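Ticket: Channel B goes black during playback, audio continues
Product: Perkonano gallery player, paired mode
Site: Jindivness, lower gallery
Opened by: Isla Doolan
Opened: Sep 1, 2024
Status: Resolved, one item open

Original report

We are showing Tomoana, a two-channel video installation on loan from the Prollcombe Foundation. It runs on a pair of Perkonano players, one per display, with player A as sync leader and player B as follower. The loop is 31 minutes. Partway through the loop, the display on channel B goes fully black. Sound from both channels continues. The picture on B comes back by itself later in the same loop, with a visible delay after the next bright shot starts.

The work has a long, very dark passage on channel B at this point, so front-of-house staff took the blackout for part of the piece. It isn't. The passage is a night interior and there is low-level detail in it throughout. The loan agreement says the work has to be shown complete and unaltered, so I need this treated as a fault that affects the loan and not as a cosmetic one.

Firmware is the current release on both players. Files are the ones supplied by the lender. I have not re-encoded or trimmed anything.
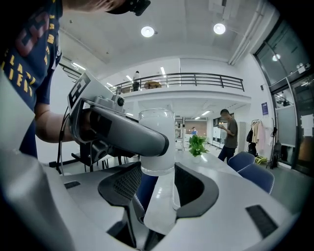
What I tried before opening the ticket:

Restarted both players. No change.
Swapped the HDMI cables between A and B. No change.
Reloaded the channel B file from the lender's drive and compared checksums. They match.
Played the channel B file on a laptop from start to finish. No blackout.
Exported the log from player B. It has 1,027 entries marked SYNC WARN. Attached.

Reply from support, first response

Thanks for the log. The SYNC WARN entries are drift notices. They are written each time the follower corrects its position against the leader, and the default log level records every correction, including ones smaller than a frame. None of the entries in your export is followed by SYNC LOST or DECODE FAIL. Player B was decoding and sending frames the whole time, including during the blackout.

To confirm this, please swap the players and leave the displays where they are. Load the channel B file on the unit that is now A, set it as follower, and connect it to the channel B display. If the blackout stays with the display, the player is ruled out.

Please also send the make and settings of each display, in particular anything under power, energy or picture mode. Write them down from the on-screen menu. The installer's sheet is often out of date.

Reply from Isla Doolan

Swapped as instructed. The blackout stayed with the display.

Both displays are the same model and were bought together. Settings as read from the menus:

Channel A display: picture mode Custom, no-signal standby Off, dark picture saver Off, ambient light sensor Off.
Channel B display: picture mode Standard, no-signal standby Off, dark picture saver On, dark picture saver delay 300 seconds, ambient light sensor On.

So they don't match. The channel B display was factory reset in September after a menu lock problem, and I think the custom profile was never put back. The sheet from the installer says both are on Custom.

Reply from support

That fits the symptom. The dark picture saver measures average picture level, and when the level stays under a threshold for the length of the delay, the backlight is switched off. It does not look at whether there is detail in the picture. A night interior held for longer than 300 seconds will trip it every time. Recovery takes a moment after the level rises, and this is the delay you are seeing on the next bright shot.

Please make these changes on the channel B display only:

1. Set picture mode to Custom.
2. Set dark picture saver to Off. Check this after step 1, as changing the mode resets it on many displays.
3. Set ambient light sensor to Off.
4. Save as a user profile, then power the display off at the wall and on again. Read the settings back from the menu.

Then run the loop twice with someone in the room for the dark passage.
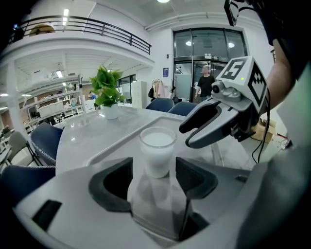

The ambient light sensor is a separate matter, but it was on and it will have been changing the image. On this type of display the sensor sits in the lower bezel and faces slightly down, so it reads whatever the plinth sends back as well as the light in the room. A polished plinth top doesn't need to be a mirror to cause trouble. A bright shot along the bottom of your screen shows faintly in a glossy surface in the same way. The sensor reads that as room light and raises the backlight, then drops it when the shot changes. On a two-channel work this shows up as one side pumping in brightness while the other side holds steady. If your plinths are matte you can ignore this, but leave the sensor off in any case.

Reply from Isla Doolan

Plinths are gloss, black lacquer. We had a comment from the lender's registrar at install that B looked "livelier" than A, and at the time it was put down to the content.

Changes made in the order given. Step 2 was needed - dark picture saver had switched itself back to On when I changed the mode. After the power cycle all settings read back correctly.

Ran the loop twice. No blackout on B in either pass. The detail in the night interior is visible for the whole passage. Brightness on B now holds steady next to A by eye. I don't have a meter on site.

Two questions before we close.

First, is there any way for the player to detect that a display has blanked? We had a green status on the dashboard for the whole period and I would like to avoid that.

Second, one of our technicians suggested adding a small bright mark in the corner of the file to keep the picture level up. I said no. Is there a supported way to do this without touching the file, in case we get a display where the saver can't be turned off?

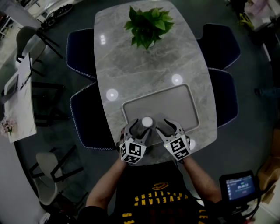

Reply from support

On detection: partly. The dashboard status reports the player and the HDMI handshake. A display with its backlight off but its input still active keeps the handshake up, so the status stays green. If your displays accept control over serial or network, the player can poll the panel state and raise an alert when it changes. This is under Outputs, then Display Control, and is off by default. It needs the control protocol document for the display, and it won't work over HDMI alone on this model.

On the corner mark: you were right to refuse. The player does have an overlay layer that could put a mark on the output and leave the file as it is, but what reaches the screen is still altered, and your loan terms sound as if they cover the presentation. We would not call it a supported fix for an artwork. If you ever get a display with a saver that can't be disabled, replace the display, or ask the lender in writing before you put anything on top of the image.

One more setting, to make later logs easier to read. On both players, set Log Level for Sync to Warning Above One Frame. This drops the sub-frame corrections, and anything that remains is worth looking at.

Reply from Isla Doolan

Log level changed on both. I'll ask the installer whether the serial ports on the displays were wired back to the rack. If they were, I'll turn on polling and add the result here.

I have also notified Prollcombe of the fault and the fix, with the before and after settings, because the condition log for the loan has to show any period when the work wasn't displayed in full. Their conservator asked for the setting names exactly as they appear in the menu, so I sent the list from this ticket.

Please keep the ticket open for the serial item only.

Internal note

Root cause: display profile lost at factory reset. Dark picture saver and ambient light sensor active on channel B display.
Player fault: none found.
File fault: none found.
Action for documentation: add dark picture saver to the pre-opening checklist for paired mode, with a line to re-check it after any change of picture mode.
Open item: serial polling, waiting on customer.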